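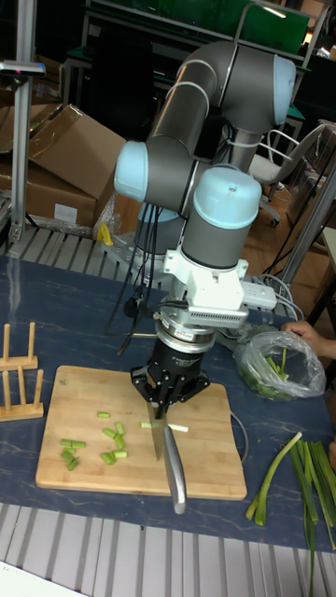 I've spent most of this winter teaching a robot arm to cut scallions, and I'm still not tired of it. The project is called Femby, and the question behind it is pretty plain: can an arm learn how hard to push a knife by feeling the board, without somebody typing in a number for every vegetable? Scallions turned out to be a great place to start. They're cheap, they're springy, they roll if you look at them wrong, and they go from crisp to almost stringy along one stalk. The arm holds an ordinary kitchen knife in a three-finger gripper, and the silver cylinder right above the gripper is the force-torque sensor, so every push the blade makes on the bamboo board comes back to us as a wiggly line on a plot. I love those plots way more than I should!

This page is a little gallery to go with our method write-up, and I've tried to keep it readable for folks who don't do this for a living (hi, relatives). I posted it on February 23, 2019, and I'll add to it when there's something new to show.

A bit on how it works. Every cut is split into two stages. First comes the approach, where the arm lowers the knife until the sensor feels first contact, and then comes the slice, where it pushes and draws the blade at the same time. The approach is hand-written code and quite boring. The slice is the learned part. We collected 200 cuts back in November with one of us guiding the arm by hand (my shoulder remembers), and the policy was trained on those. It gets the last moments of force readings plus the height of the blade and picks the next small motion. That's really the whole input. No camera goes into the slice at all, although I keep getting asked.

We call the controller Batow, and the older one we compare it with is Palacios, which follows a fixed path and presses down with a fixed force. Palacios is a perfectly decent controller as long as the stalk is exactly where you said it would be. Move it a little, or give it a fatter stalk, and you get pieces that hang together by a strip of skin like paper dolls. We ran both on 11 bunches, same store, same knife, and Batow left fewer of those paper dolls on eight of them. On the other three it was a wash. I'd hoped for a cleaner sweep, but the bunches that tied were very fresh and very skinny, and I guess there's not much to feel in those.
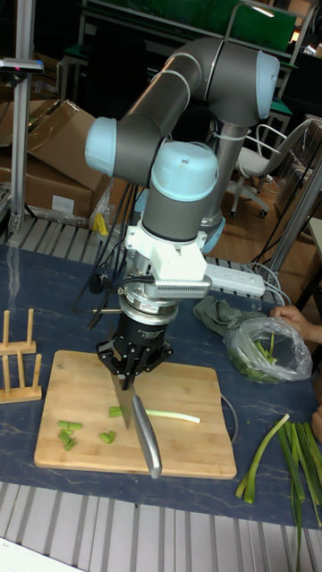
Scallions on the board, some already in short lengths, with the gripper over the knife.

I like to look at the cut pieces next to the force plot from the same run. A clean cut has one bump and then a flat shelf where the blade meets wood. A bad one has a bump, a sag, and a second smaller bump, and after a few evenings of this you can pretty much read the plot and know what the pieces look like (it's a party trick for a very specific party).

Things we haven't solved: feeding the stalk along by itself, telling when the blade has gone dull, and anything round. We tried a radish once. It left the table.

The next round is planned with our friends at Isov, who want to see if the same policy holds up on celery with no new training. My bet is that it'll be okay on the thin ribs and terrible on the thick end, but I've been wrong about vegetables before. The full write-up has the training settings and the complete table of results for all the bunches, and the force logs are linked at the bottom of it if you'd like to play with them yourself.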